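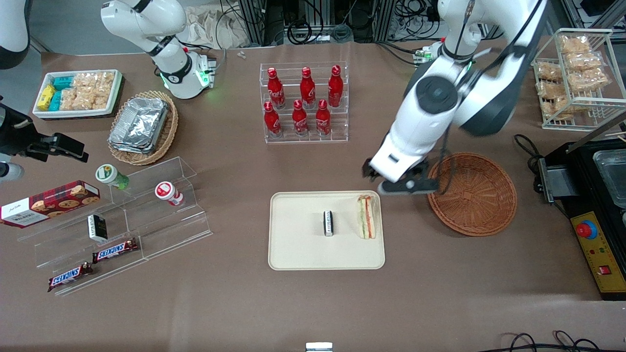
I've been going on about packed lunches to anyone who'll listen, so you can imagine how pleased I was to hear that the lunch counter at Noninano is coming back! Coralie Tawhiri told me on Friday that it opens again this week, after being shut since May, and she's kept the bit I liked best, the tray lunch. You choose a sandwich (the wrapped triangle kind, white bread with plenty of green lettuce showing), add whatever else you fancy and carry the lot off on a cream tray. There's Coke in red bottles on the clear tiered rack, and packets of snacks too, including the golden puffed crackers I have a real weakness for.

Hot food is staying as well, in foil containers, and Coralie says the menu for those will change every 3 weeks. I asked for the lentil one back and got a "maybe", so if you're a fan please go and pester her.

Lindsay Dunstan is looking after the early shift and wants people to know that big orders for meetings need to be in by the afternoon before. More than 20 lunches? Give her two days, please, and she'll have them bagged up by name.

The counter is on the ground floor at Gitton House, on the left past the post room, and it's open from half eleven until two on weekdays. It's cards only for now, I'm afraid, though Lindsay is hoping to have a cash till by Christmas. I'll be the one in the queue with a bag of crackers under each arm.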